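The reservoir at Retlow, again

July 2020

The county has put the reservoir plan back on its website, with new colors on the map and the same lake in the same place. I read it twice on the porch last night and I am no more convinced than I was in December.

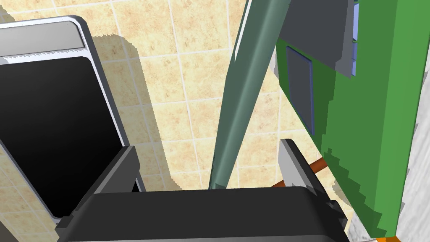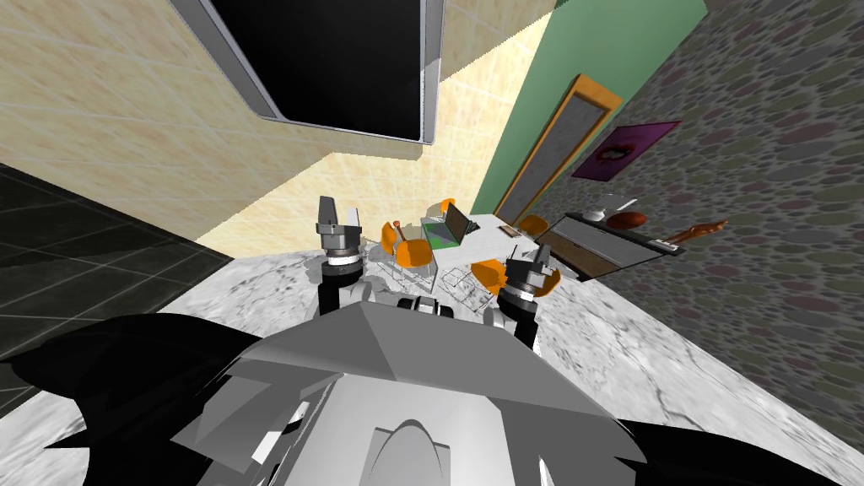 For anyone new to this blog: the Retlow project would dam Boonchu Creek just below the old ford and put 1,715 acres under water. Most of that is bottomland, the kind with overcup oak and water hickory and mud that takes your boots. It floods, it drains, and the ducks come. Devport, downstream and growing, says it will run short without the lake.

Will it? The first report said demand in Devport would double. The new one says it will grow "substantially," a word you reach for when the earlier number didn't hold up. I went looking for the actual usage figures and found a chart with no labels on one side. I emailed the consultant, Vivumov, to ask what the units were. They thanked me for my interest in regional water security.

Then there's the mitigation land. The plan says the lost woods will be replaced by planting trees on a worn-out hay meadow north of the highway. I have nothing against planting trees. I have planted plenty, and I've watched hogs and a dry August take most of them. But a hay meadow on a hill doesn't flood, and I'd like someone to tell me how you grow a swamp forest up there. The report gives the new woods 5 years of monitoring. A water hickory at 5 years is a stick.

My neighbor Vichien Onsri has more to lose than I do. His lower pasture and all of his creek frontage fall inside the blue part of the map. He got a letter offering to "discuss options," and when he called the number he was told the options weren't ready yet. He's kept bees down there for nine years. Where do they figure in the appraisal? He asked that too.

People tell me a lake brings fishing and property values and a marina. Maybe so. I've seen two lakes built in this part of the state and both were supposed to have marinas. One has a boat ramp that ends in weeds most summers. The other does have decent crappie, I'll give it that.

Written comments are open until the end of the month. Ask for the usage numbers, and ask for them with labels. I'm sending mine by certified mail. The last one I sent through the web form never showed up in the record.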